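Hernar town hall says goodbye to the pink form

HERNAR — The town of Hernar will stop accepting the pink form in September, ending a tradition that residents have described over the years as confusing, slow and, in one letter to this paper, "the wrong pink."

The form, officially the General Request and Notice, has been the only way to ask the town for anything that doesn't have a form of its own. Residents have used it to report potholes, reserve the bandstand, dispute a dog license and object to other people's use of the bandstand. It comes in triplicate. The top sheet goes to the clerk's office, the middle sheet goes to whichever department the clerk's office picks, and the bottom sheet goes home with the resident, where by the time three layers of ballpoint have done their work it is mostly blank.

Starting next month all of it moves to a website built by Enen, a software company in neighboring Burkex. The town is paying for the first two years out of the general fund and will decide after that whether it likes the thing enough to keep it.

Town hall had planned to make the switch last spring. The delay was blamed on a field marked "Nature of Request," which on paper is a single line and which residents have always treated as a starting point. Pink forms regularly arrive with extra pages stapled to the back, and at least one came with a floor plan. Enen's first version of the website allowed 80 characters. Testers at the senior center ran out of room while still explaining which corner they meant.

The limit has been raised to 2,000 characters. Town hall expects complaints.

The change follows a study of the clerk's office by Baldursdóttir, a consulting firm that spent a good part of the winter following pieces of paper from room to room. Its report, posted on the town's website in a format that will not open on most phones, found that a routine request could sit for up to four weeks before anybody decided whose it was. Most of that time was spent in a tray labeled "Other." A second tray, labeled "Other (Urgent)," was found to move at the same speed.

The report also took an interest in where the forms went afterward. Finished requests are supposed to be filed by street. In practice they have been filed by street, by year, by the last name of the person complaining and, for a stretch in the nineties, by mood. Baldursdóttir recommended that the town pick one.

The clerk's office said in a written statement that it welcomed the findings and that the nineties system had made sense to those who used it.

Reaction at the August council meeting was mixed. Several residents spoke in favor of the website, saying they would be glad to skip the trip downtown, the parking and the pen on the chain. Others worried about neighbors who don't own a computer. The library has agreed to set aside a terminal during open hours, and the clerk's office will keep typing in requests for anyone who walks up to the counter and asks. A man who asked whether this wasn't the same as the pink form, only with somebody else's handwriting, was thanked for his comment.

One speaker used his full time to praise the form itself, which he said was heavier than what you get now and took a pencil well. He had filed, by his own estimate, more of them than anyone in town. Nobody on the council disputed it.

There was also the matter of the leftover stock. The town reordered last year in a quantity that must have looked sensible on the purchase order, and unopened cartons now fill a closet at the back of the building, along with the Memorial Day bunting. Proposals so far include scratch paper for the schools, confetti for the Founders parade and simply carrying on until they're gone. The schools have declined, citing the carbon layer. The parade organizers are thinking about it.

Residents with pink forms already in the system don't need to do anything, according to town hall, and should not send a second pink form asking about the first. Anything handed over the counter before the switch will be processed the old way. The counter will stop taking forms at 5 p.m. on the last day of August, and those still standing in line at that hour will be given the web address, printed on a slip of paper.

The slip is yellow.

For those who have been keeping their own copies at home, the clerk's office suggests holding on to them until the request is settled and then using their judgment. It also offered some general advice on household paperwork in its summer newsletter: keep permits and tax bills apart from everything else, label whatever you put them in, and throw out receipts you can no longer read.
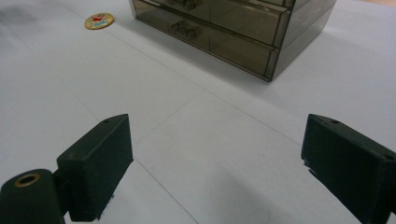
Drawers of the see-through kind, in smoky gray plastic.

The new site will have separate pages for road repairs, park reservations, animal licenses and noise. Everything else goes under a button marked "Other." Enen says requests sent that way will be sorted by a person at town hall each morning until the company has a better idea of what Hernar residents want to talk about.

Burkex, which has used an Enen site of its own for some time, reports that it is mostly leaves.

A practice version of the request page is open now. Requests made there will not be acted on, though the clerk's office says a number of people have already reported the same streetlight.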